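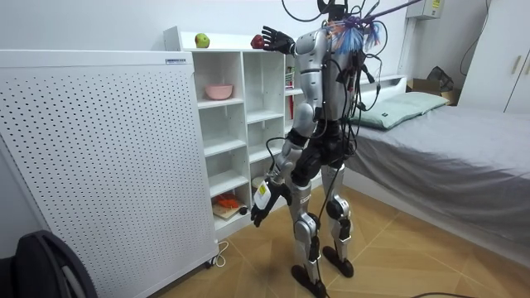
2022-07-16

Calel testnet, token contract, second pass. Redeployed Welora with the mint cap set to 3,170 and the transfer hook moved out of the main contract. Batch mint of 110 tokens went through in 4 transactions. Metadata for the first two still points at the old gateway; token 1 is the red apple on top of the white shelving unit, token 2 the green apple further left, and both resolve to the same placeholder in the Dankwa wallet. Cache or bad base URI, not yet determined.

Gas per mint is down against the February build. Most of the saving comes from dropping the enumerable extension. Downside: the marketplace page can no longer list holdings by owner from chain state and has to use the indexer.

Indexer on Clirnandale fell 6 blocks behind during the batch and did not catch up until restarted. Log shows repeated timeouts on the same RPC endpoint. Switched to the fallback, no further timeouts.

Royalty call returns the right figure for whole amounts, rounds to zero on very small sales. Leave as is for now, note it in the readme.

To do:
check base URI against the deployed constructor arguments
rerun batch with the fallback endpoint as primary
unit test for transfer to a zero address, still missing
revoke the old minter key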